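Can a machine do the dull jobs yet?
24 May 2021

I get asked this at family dinners more than anything else, usually by someone who is loading a dishwasher at the time. 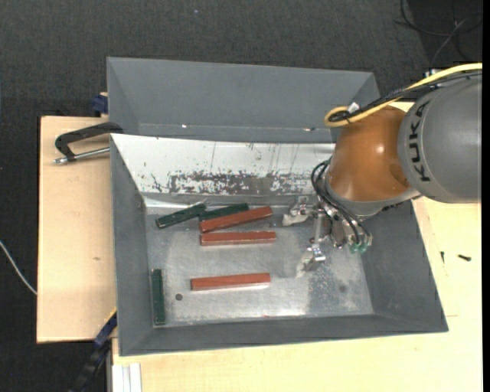 My short answer is that it depends on how much of the mess you are willing to clear up first. A machine that gets every part in the same place, facing the same way, can work all night. Tip those same parts into a bin and you have a different job. People outside the trade find this hard to believe, and I did too for my first year or so at Woler.

Bin picking sounds like the simplest work there is. Reach in, take one, put it somewhere, go back for the next. We hire people to do it on their first morning and they have it in a minute or so. They don't think about which bar is on top, or whether the one by the wall can be gripped from the side. If two are touching they nudge them apart with a fingertip without noticing they've done it.

A two-finger gripper has to have somewhere to put both fingers. That is most of the problem. A bar with clear floor on both sides is easy. A bar lying partly over another one is all right if you take the top one first, and if you work out correctly which one is the top one. A bar lying close along a wall is the one that makes you swear, as there may be no room for the second finger and the arm itself may hit the rim on the way down. Sloping sides help a bit with that. They also throw back light, and bare metal with scratches and worn patches is not kind to a vision system.

I kept a log of our own attempts in January, when Chinyere Odukoya and I were trying to get a picking cell to run without one of us standing next to it. Over the month we logged 2,422 picks. Of those, 148 failed in some way, and 18 of the failures stopped the cell until a person came over and sorted it out. The rest it recovered from by backing off and trying a different part.

You can read those numbers two ways. My manager read them as a good month. Chinyere read them as 18 walks across the building, and she was the one doing most of the walking. Both are fair. If you need someone nearby anyway, 18 stops in a month is nothing. If the whole point was to send that person to another job, it matters a lot how far away the other job is.

What we learned from the log was fairly boring. The failures were mostly at the end of a batch. A full bin is forgiving, and there is nearly always something on top with its ends free. When you get down to the last few parts you are stuck with whatever is left, wherever it has slid to, and those tend to be along the walls. We tried having the gripper push parts toward the middle before picking. It worked more often than I expected, but it was slow, and a couple of times it pushed a part into a worse spot than it had started in. I'd still do it again.

The other thing that helped was color. If your parts differ in color you can tell two of them apart where they overlap much more easily than when they are all the same gray. Real production parts are generally all the same gray. I mention this any time someone shows me a demo with nice colored blocks, and I have used nice colored blocks in plenty of my own demos.

So, houses. A shop floor is the easy version. We can bolt things down, clamp them, pick the lighting and tell people to keep out of the way. A kitchen drawer is a bin with no sloping sides, full of parts that are all different, some of them sharp, and somebody moved the drawer's contents last night. A laundry basket is worse, given that nothing in it keeps its shape. I have seen the promises in the Plarnatora brochure about a home helper that tidies up after the children, and I would like to see it pick up one sock from under a chair with me choosing the sock and the chair.

I don't want to be too gloomy. The arms are good. They have been good for a long time, and if you give one the right position it will go there every time. Grippers have got better and cheaper. The part that picks which object to go for, and from what angle, has improved more in the last few years than in all the years before that I was paying attention to. Iltero, who we buy some of our software from, sent an update in the spring that cut the planning time in our cell by enough that I stopped making coffee between runs.

My own guess is that sorting and bin work on shop floors will be ordinary before long, for rigid parts, with a person somewhere in the building. Putting away groceries I would not bet on in the same period. Folding, I don't know.

A reader named Kanagaratnam wrote in after my last post to ask if suction would get around the finger problem. Sometimes it will. You only need one clear face, so parts against a wall get a lot easier. You do need a face that is flat and clean enough to seal on, and in our place the parts come with oil on them. We have 2 suction tools on the shelf and I plan to try them on the same bin with the same log sheet. I'll post the numbers when I have a full month of them – they may not be pretty.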